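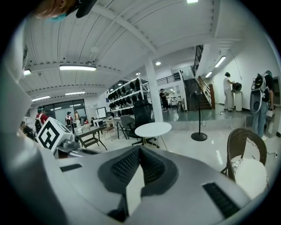 Hi Jacqueline,

It's November already, so you're owed an update on the Tirnano room. The short version is that we're moved in, people are working there, and I still have money left to argue about!

When you came by in the spring you saw the place at its worst (I still think about the carpet). The white shelving unit is up next to the square column now, and it has made the biggest difference of anything we bought. It gives us several tiers in one spot, so the black gear that used to live in boxes all over Triltport can sit in rows where people can get at it. Adel Shehata wanted it against the back glass, and we went back and forth on that for longer than I'd like to admit. I'm glad we kept the glass doors and windows clear, though — the daylight is the best thing about that building and it would have been a shame to block it.

Seating is a mixed bag. The black mesh chair with the tall back is everyone's favorite and people do race for it. The gray one with the lower back is fine for an hour, less fine for an afternoon. I'd like to get 2 more of the mesh kind before winter is over. The little round white table turned into the place where people sit down to talk things through, which wasn't in the plan at all (I had it down as a spot for the printer), so the printer is now homeless and on my list.

Lighting I'm happy with. We kept the long fluorescent fixture and the round downlight by the column, and Aubert went over the wiring for us and charged $300, a bit under what I'd set aside. They were also very patient about the tube light up on the wall over by the stairs, and I can't say the same for me.

Still to do: labels for the shelf tiers, a proper home for the printer, and a mat for the doors. Favham quoted $50 for the mat and I've said yes. The labels are waiting on Adel and me agreeing what to call things, so give us 4 weeks on that one.

I'd love an answer on the chairs when you get a minute. If it's easier to talk it over in person, mornings before 10 are good for me, and you can try both chairs and see what I mean.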